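Tuesday, February 16, 2021

Moss walls and palms for the Kuststead ferries

I've been itching to share this one since before Christmas, and now I'm finally allowed to! We've been picked to do all the planting on the two new Kuststead night ferries, from the big atrium by the reception desk right down to the little pots on the breakfast tables.

It's our first job at sea, and it's been a steep learning curve (I say that as someone who gets queasy on a pedalo). Everything has to be fixed down so it stays put in a swell, the pots can't drip on the carpets, and there's a whole folder of fire rules to get through before a single leaf goes on board. Real moss was ruled out early on, so the walls will be preserved moss, which needs no watering and feels lovely and springy when you press it.
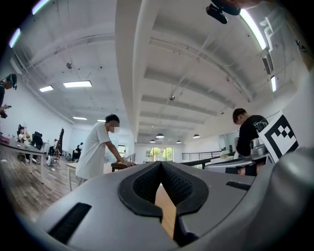 The numbers made me gulp a bit when I first saw them. There'll be 787 plants on each ship, plus 60 square metres of moss wall up the main staircase. Most of the plants are going in the lounges and the long corridor to the restaurant, where Kuststead wanted it to feel more like a garden path than a way to your dinner. I've pushed hard for kentia palms there - they cope with low light and they forgive you if someone forgets them for a week.

The troughs are being made by Melnyk, who did such a nice job on the Brulach hotel foyer for us. They've come up with an inner tray that lifts out in one go, so the crew can swap a tired plant in port without getting soil everywhere. We had a go with a sample last week and I'm completely sold. I want them for my own kitchen now.
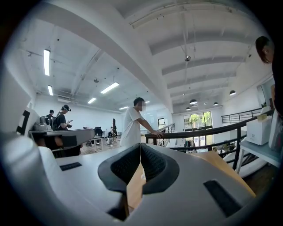 A bright, white-walled space with a high ceiling.

The first ship gets its plants in May, all being well with the yard. We'll have about 25 working days on board to get everything in, then the same again for the second one later in the year. After that we're looking after the lot on a yearly contract, with a visit each time the ships are in for their long stop.

I'll put up some more news once we've got the staircase wall in. If you're booked on one of the early crossings, do go and have a nose at the palms and let me know how they're getting on!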